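Demostraciones con pinza de mano: ¿cómo agarrar cosas blandas sin que el robot aprenda a aplastarlas?

Foro Brirkatcombe > Aprendizaje por demostración > Manipulación

Diarmuid Moriarty
Hola a todos. Llevo desde mayo grabando tareas de cocina con dos pinzas de mano, una en cada mano, y lo estoy disfrutando muchísimo. Con vasos, tapas y cajas la política entrenada responde de maravilla. Mi problema son las esponjas. Tengo 58 demostraciones de coger la esponja y llevarla hasta un barreño, y el brazo cierra siempre hasta el fondo, como si quisiera escurrirla. Yo juraría que aprieto lo justo, pero con los dedos al otro lado de un gatillo se siente poquísimo. ¿Grabo más o estoy enseñando mal el gesto? Y ya puestos, ¿qué hacéis con la mano que no trabaja?

Prumia
¡Qué buena tarea has elegido! Pasé por lo mismo y la culpa era de mis manos. Al revisar la apertura de la pinza fotograma a fotograma vi que cerraba de golpe y luego aflojaba un poco, y el modelo se quedaba con el golpe. Te cuento lo que cambié.
Ahora acerco la pinza ya casi a la anchura del objeto y cierro despacio, contando mentalmente hasta 3. Cuando la esponja empieza a ceder, paro y mantengo el gatillo quieto durante todo el traslado. Cuesta más de lo que parece, el dedo se cansa y va apretando solo – conviene descansar entre tandas.
También vario el agarre a propósito: unas veces por los lados largos, otras por los cortos, con la esponja de pie o tumbada. Si siempre la coges igual, en cuanto aparece girada el robot se pierde.
Antes de grabar más yo limpiaría lo que tienes. Tira sin pena las tomas en las que se ve la esponja muy deformada. Me quedé con la mitad y la mejora fue enorme, ¡me puse a dar saltos por el taller!

Lại
graba 100 más y ya está, con pocas no aprende nada

Sulero
Discrepo un poco con la respuesta anterior. Yo llegué a 225 con el mismo vicio en el gatillo y lo único que conseguí fue un robot muy seguro de sí mismo estrujando esponjas. Primero el gesto, luego la cantidad.
Sobre la otra mano, que es mi tema favorito: dale trabajo o déjala quieta, pero decídelo antes de empezar. En mis primeras tomas la izquierda iba flotando por ahí y la política copiaba ese vagabundeo con una fidelidad preciosa y completamente inútil. Ahora, si la tarea es de dos manos, una sujeta o aparta un recipiente mientras la otra lleva la esponja, y las dos empiezan y acaban en la misma postura en todas las tomas.
Otra cosa que me ayudó mucho fue no ordenar demasiado. Deja bolsas, envoltorios y botes por la mesa y cámbialos de sitio cada pocas demostraciones. Mis datos de mesa limpia daban unos resultados estupendos hasta que alguien dejaba un paquete de galletas al lado.
Y comprueba la calibración de apertura de cada pinza por separado. Las mías tenían un desfase de unos milímetros entre derecha e izquierda, que en un vaso rígido da igual y en una esponja se nota muchísimo. Cierra en vacío, anota el valor, abre del todo, anótalo también y repítelo al principio de cada sesión.
Si después de todo eso sigue cerrando de más, prueba a limitar en el controlador la velocidad de cierre. Es un parche, sí, pero te deja ver si el fallo está en los datos o en la ejecución. ¡Cuéntanos cómo te va, que tengo muchas ganas de ver esa tarea funcionando entera!

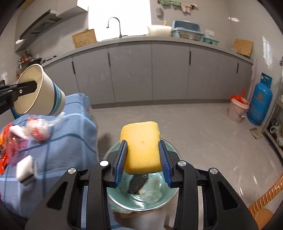 Se me olvidaba lo del barreño: muévelo también de sitio entre tomas, aunque sea un palmo, y suelta la esponja siempre desde poca altura, abriendo con la misma calma con la que cerraste.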